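시뮬레이터에서 양팔 물건 전달이 자꾸 실패하는데 충돌 설정 문제일까요?

작성자: 늦은납땜
분류: 로봇/자동화 > 시뮬레이션

양팔 로봇으로 작은 원통형 물건을 한쪽 팔에서 반대쪽 팔로 넘기는 작업을 Wavden 시뮬레이터에서 돌리고 있습니다. 테이블 가운데에 긴 블록을 칸막이처럼 놓고 그 너머로 건네주는 구성입니다. 900회를 돌렸는데 446회 실패했습니다. 로그에는 죄다 "접촉 시간 초과"라고만 찍힙니다. Janer 제어기 설명서에는 기본값 그대로 써도 된다고 나와 있는데 저는 솔직히 안 믿습니다. 손목 쪽 시점에서는 그리퍼가 열려 있고 손가락 사이에 잡힌 게 없습니다. 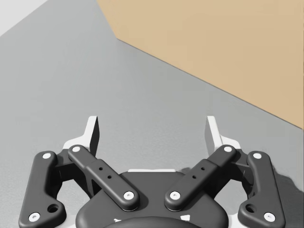
지금까지 해본 것

마찰 계수를 올려봤습니다. 변화 없습니다.
그리퍼 닫힘 속도를 절반으로 낮췄습니다. 실패 시점만 늦어졌습니다.
블록 충돌 판정을 껐더니 팔이 블록을 그냥 뚫고 지나갑니다. 이건 해결이 아니죠.
물리 계산 간격은 아직 안 건드렸습니다.

팔이 둘 다 시야 밖으로 빠진 시점도 올립니다. 블록 위치가 틀어졌는지 봐달라는 뜻인데, 좌표값으로는 초기값과 같게 나옵니다. 다만 그 좌표를 뱉는 것도 같은 프로그램이라 얼마나 믿어야 할지 모르겠네요. 실물 팔에 올리기 전에 원인을 알고 싶습니다. 일요일까지는 답을 내야 합니다.

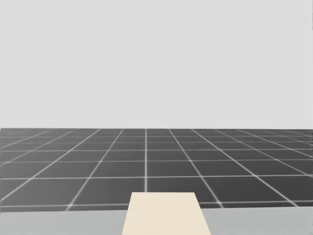
Dvorak유저
저도 똑같았는데 재설치하니까 됐어요. 버전 뭐 쓰세요? 최신 버전은 버그 많다고 들었습니다.

늦은납땜 (작성자)
재설치는 두 번 했습니다. 똑같습니다.

세번째관절
재설치로 고쳐졌다는 말은 흘려들으세요. 난수 시드가 바뀌어서 운 좋게 몇 번 성공한 걸 수도 있습니다. 시드를 고정하고 비교하지 않았으면 아무 근거가 안 됩니다.

"접촉 시간 초과"는 원인이 아니라 결과입니다. 제어기가 기다리던 접촉 신호가 안 왔다는 말밖에 안 돼요. 저는 시각용 형상과 충돌용 형상이 어긋난 걸 먼저 의심합니다. 예전에 Clestudton에서 배포한 그리퍼 모델을 썼을 때 손가락 끝 충돌체가 화면에 보이는 것보다 안쪽에 들어가 있었습니다. 눈으로는 잡은 것 같은데 계산상으로는 허공이었던 거죠. 충돌체 표시 옵션을 켜고 손가락 끝부터 보세요. 제가 쓰던 작업 화면도 구성이 비슷해서 붙입니다. 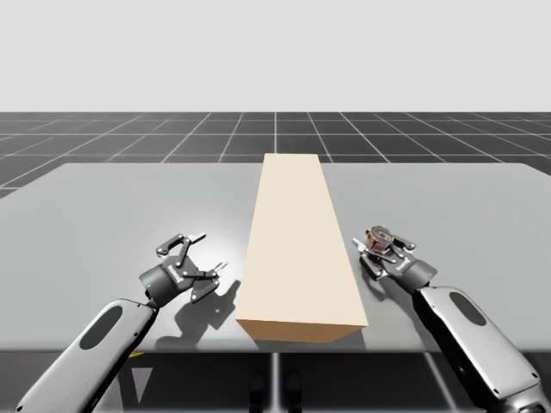
실패 로그는 전부 한 덩어리로 보지 말고 단계별로 나누는 게 먼저입니다. 집기 전, 들고 이동 중, 넘기는 순간, 이 셋은 원인이 다 다릅니다. 위 화면이라면 오른쪽 그리퍼가 빨간색과 흰색 물건을 물고 있고 왼쪽은 벌어진 상태니까, 여기서 멈췄을 때 오른쪽 접촉값이 0이면 충돌체 쪽, 오른쪽은 정상인데 왼쪽이 끝내 반응이 없으면 전달 자세나 대기 조건 쪽을 파야 합니다. 질문하신 분 로그에는 어느 팔인지가 빠져 있으니 그것부터 찍으세요. 대기 제한도 확인하시고요. 제 설정은 3,000밀리초였는데 닫힘 속도를 낮추면서 이 값을 그대로 두면 멀쩡한 동작도 실패로 잡힙니다.

그리고 시뮬레이션에서 성공률이 올라갔다고 바로 실물에 올리지 마세요. 충돌 판정을 끈 설정 파일이 남아 있으면 진짜 팔이 진짜 블록을 칩니다. 그 파일은 지우거나 이름이라도 바꿔두세요.

늦은납땜 (작성자)
팔별로 나눠 찍어봤습니다. 실패 중 115회는 물건을 든 쪽 접촉값이 이동 중에 끊깁니다. 나머지는 받는 쪽이 반응이 없고요. 원인이 하나가 아닌 것 같습니다. 충돌체 표시는 아직 못 켰습니다. 메뉴가 어디 있는지 아시는 분?

세번째관절
보기 메뉴가 아니라 디버그 메뉴 안에 있습니다. 제 버전 기준이에요.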